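Win a pair of seats at the Clilcombe Orchard Supper

Our good friends at Romaniuk Cider are putting up two seats at their Orchard Supper this October, and we couldn't be happier to be giving them away! If you haven't been before, it's a slow, friendly evening under the old apple trees at Clilcombe, with five courses from growers and makers along the Lotton road and a different cider poured with each one (there's a lovely pear juice too, for anyone driving home).

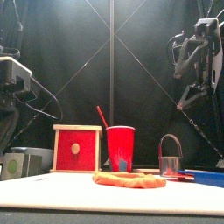 What's on the table

The kitchen team from the Mandano bakery will be cooking again this year, and they've promised to bring back the smoked trout with pickled plums that so many of you wrote to us about last fall. Expect roast squash, a proper cheese course, and plenty of their dark rye to mop everything up. The ciders come from the small pressing, just 700 bottles, and most of those never leave the farm shop, so it's a real treat to taste them side by side with the people who made them.

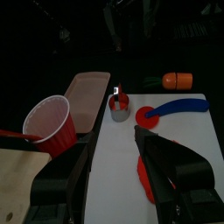

How to enter

Head over to our newsletter page and tell us, in 200 characters or less, about the best thing you've ever eaten outdoors. It can be fancy or it can be a peach over the sink of a camper van, we love them all. Entries close at 5 p.m. on the last day of September, and we'll email the winner the next morning. Seating starts at 6 p.m., and do bring a sweater, as the orchard gets chilly once the sun drops behind the hill.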